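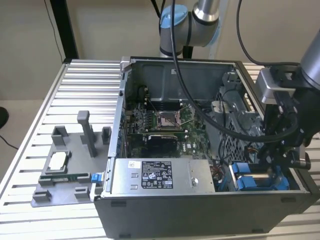 PC assembly, two arms

Seating a CPU is still the step I would not hand over. The socket takes almost no insertion force, so the arm gets little feedback until a pin is bent. Memory is the reverse: it needs a firm push at both ends, and a gripper holding one end tilts the module.

Fixtures help — a tray with a cradle per part removes most of the vision problem. Cables remain unsolved. Kwan-ho Chou at Mosside puts a full build at about 75 minutes. I would still do it by hand.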